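Last updated: May 20, 2025

Chapter 6
The Shared Meal: Who Eats What, When and With Whom

In the previous chapter we looked at how a household earns and divides its money. Now we turn to something which every household does, rich or poor, and which most people don't think of as a subject for study at all. They eat. They eat at certain hours, in a certain order, in certain company, and when these habits are broken they feel that something is wrong, even if there was enough food.

A meal is different from food. Food can be bought, stored, weighed and thrown away. A meal has a beginning and an end, and it has members. A person who eats bread at the window at four in the afternoon has taken food, but if you ask her in the evening whether she has had a meal today, she will perhaps say no. This small difference in everyday speech will occupy us for most of the chapter.

The town of Kisberg gives us our first case. When the glassworks there went over to shift work, the families of the workers had to decide what to do with the midday dinner, which until then had been the main meal of the day. Some moved it to the evening. Others kept it at noon and left a covered portion for the person on shift. Catinca Căpraru, who lived in the town for 2 years and visited 90 households, found that the second group was larger than she expected. In these families the absent worker was still spoken of as having eaten "with us", although he had eaten alone and four hours later.

Her study raises a question of method. How do we know what a family eats, and together with whom? We can ask them, but people like to report the meal they believe they should have. We can ask them to keep a diary, but diaries become thin after the first week. Or we can look at the table itself before anyone sits down, and at what is put on it.
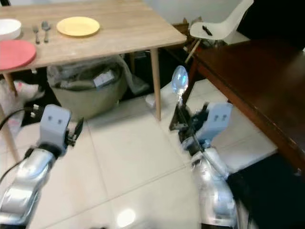 Katherine Londoño disagreed strongly with this last method. In her reply to Căpraru she wrote that a laid table shows only an intention, and that the researcher who trusts it will write the history of good intentions. In her own fieldwork on the island of Corico she had known families who laid for the grandmother every evening and families who never laid for anybody, and the second kind, she said, sat together much longer. She preferred to listen. Her notes from Corico contain 921 short records of talk during meals, most of them collected in July, when relatives come back from the mainland and the old rules are explained again to the children.

The two positions are not so far apart as they seemed at the time. Căpraru never claimed that objects alone are enough, and Londoño herself often mentions a chair or a cup when she wants to explain who has authority in the house. We will come back to their exchange in section 6.3, where the seating order of the Ristić family is discussed in detail.

Before that, some terms must be made clear. By "commensality" we mean the practice of eating together at the same table or from the same dish. By "meal order" we mean the sequence of courses within one meal – soup before meat, for example – and by "meal pattern" the distribution of meals over the day. Students often mix the last two, also in examinations, so please read section 6.1 with some patience and write down the meal pattern of your own household before you begin.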